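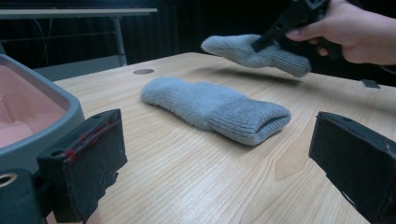
I have been meaning to write about walking to work since October, when I first gave up the bus, and here we are at 18th January with the whole thing still sitting in my notebook. It began because the 80 stopped coming. Well, it came when it felt like it, and after a fortnight of standing at the shelter outside the Trondby building getting crosser and crosser I thought, I could have been halfway there by now, and set off on foot in the wrong shoes. I have learned a bit about clothes since then. A big coat is too much by the time you reach the canal, but hands are another matter, and a pair of plain grey knitted mittens with a good ribbed cuff will see you through nearly anything. The cuff is what counts, as it goes up under the sleeve and keeps the wind out. I was a glove person all my life and I have gone over completely.

The route is 3 miles if I behave myself and go along Sisodia Road, and a fair bit more if I go round by the allotments, which I do most mornings because I like to see what people are up to. In October there were still dahlias! Great floppy dark red ones, leaning on the fence as if they'd had a long night. Now it's mostly leeks and netting, and one plot with a deckchair that has been out in all weathers and must be more mould than canvas. I say good morning to the man with the wheelbarrow and he says good morning back, and we have never got any further than that, which suits both of us.

My friend Freya Pearce came with me for a week when her car was in the garage. I'd worried that I would mind the company, having got used to my own thoughts, but she is a very good walker and doesn't feel she has to fill every gap. We talked about her mother's house and whether to sell the piano. By the fourth morning she was pointing things out to me – the ghost of an old painted sign for a tailor's, high up on the side of the chemist, that I must have passed dozens of times with my head down. 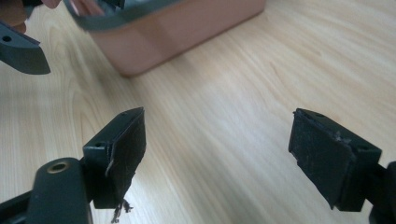
She has her car back now and I do miss her at the crossing by the school, where you can wait an age for the lights. Kanchan Bansal from our office lives out that way too and keeps saying she'll join me when the mornings get lighter. I'll believe it when I see her at the gate, but I would be very glad of it.

People ask whether I feel fitter and I never know what to tell them. I get up the hill past number 200 without stopping, and I couldn't do that at first. I sleep better. I'm also hungry by ten o'clock and have eaten a shameful number of cheese scones, so I dare say it all comes out even. What I notice more is that I arrive in a better mood. On the bus I used to read my emails and get there already annoyed with somebody.

Rain is the one thing I haven't made my peace with. I tried an umbrella and the wind by the bridge had it inside out within a minute, so now it's a hood, and I can't hear a thing with a hood up, and I once walked straight past Kamlesh Negi calling my name from across the road. Sorry again, Kamlesh. If anyone knows of a hat that keeps the wet off and doesn't make a person look like a mushroom, do please leave me a comment.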